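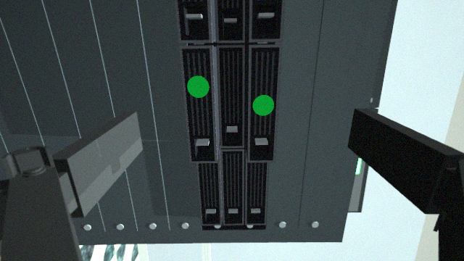
Gripper view in Postitis, two green markers on the middle row of caddies

Ticket 1943
Project: Womard
Component: grasp planner
Status: open
Setup: home-built Satitz arm, two-finger gripper, Postitis scene with server chassis

Problem
The planner drops a grasp point when the chassis is tilted. With the front face close to level, both points on the drive caddies come up green and the run goes ahead. Tilt the chassis further and one of the points usually goes red. Womard then stops with "target rejected" and the arm stays where it is.

I am building the arm at the Masri workshop and want this sorted out in the simulator before I try it on the bench. The bench chassis is on loan and I don't want a finger pushed through a caddy.

Steps to reproduce
1. Load the rack scene in Postitis.
2. Start Womard with the default gripper profile.
3. Send the chassis to the tilted pose.
4. Turn on grasp markers and wait for the planner to finish.

Expected: all markers green, or a message saying which limit was hit.
Result: one red marker, no reason given in the log.

What I have tried
Restarted both programs. No change.
Raised the planner limit to 3000 steps. It takes longer and rejects the same point.
Swapped the left and right finger profiles, in case I had them the wrong way around. More points rejected, so I put them back.
Turned off the collision check. All green, but then the left finger goes into the caddy tab in the preview. Turned it back on.
Cleared the saved poses and taught the tilted one again from scratch. Same point fails.

Log from the last run:
planner: start
planner: pose loaded
planner: checking targets
planner: target 4 rejected
planner: stop

Update, 7:40 pm
Ran it again with more markers switched on over the shorter modules. Three green and one red, and the red one is right above a latch. The finger clearance in my profile is whatever came with the default file. I have not measured the real pads yet. 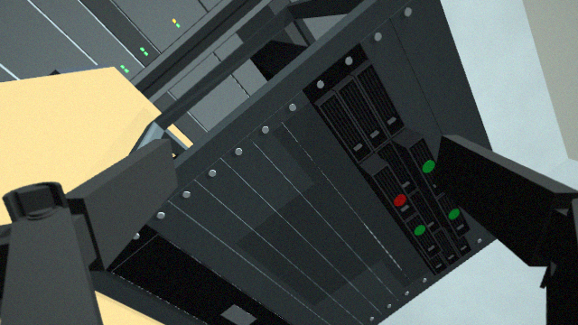

Reply, 8:15 pm
Check the clearance value before anything else. The default profile was made for thinner pads than most people print for the Satitz. If the pad model is too thick for the gap, the planner throws the target out and older Womard builds don't log why. Measure your pads, put the number in, and rerun with the collision check on. Which build are you using?

Update, 9:05 pm
Build 39. Pads measured with calipers and they are thicker than the profile says. New value is in, saved poses cleared again. The rerun is going now and I will attach the full log when it stops.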